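Reading time: 4 min
Filed under: Hands-on / Grippers and end effectors

The Camance wrist camera and a parallel gripper, after a month of tool changing

I should say at first that I bought the Camance with my own budget, and that the shop in Otholm gave me no discount for writing this. It cost 940 euros with the bracket and a cable of 2 metres. The cable is too short if your arm is mounted low, so please measure before you order.

My task is simple to explain and not so simple to do. The arm must take long thin tools from a holder board and bring them back to the correct place. Before the Camance I used an Umance camera on a fixed post, which gave a sharp picture until the arm itself came in between. With the camera on the wrist this trouble is gone, and I was glad of it from the first day.

The black parallel gripper I already had. It holds a slender shaft well when the fingers close straight, and it is easy to clean. What I like less is how much room the links need at both sides. On my grey board the narrow slot holders are near to each other, and I had to plan the approach again so that the links stay away from the square box holder at the corner.

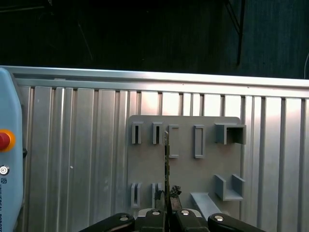

Godfrey Swai wrote to me that he would not trust any wrist camera for this kind of work, as the held tool always hides the slot you want to see, and he asked why I did not simply teach fixed positions and save the money.

It is a fair question. For a board that never moves, I would do the same as him. But ours is taken down for cleaning and it never returns to exactly the same position, so the taught points are wrong by a little, and a little is enough to miss a slot. I now let the arm look at the board with the gripper open, before it picks anything, and I keep that measurement for the whole round. In my last test I made 80 returns and 4 of them failed, all with the thinnest tool.

The weak side of the camera is its exposure. Behind my board there is ribbed aluminium, and the automatic setting becomes nervous when the ribs shine. I fixed the exposure by hand — the menu is hidden under "Service", I don't know why — and since then the picture is calm. The manual says nothing on this subject. The software also forgets the setting after an update, so write your values down on paper.

For a person who has a fixed board and good light, the Umance on its post is enough and it is cheaper. For a board that moves, I would buy the Camance again, with the longer cable.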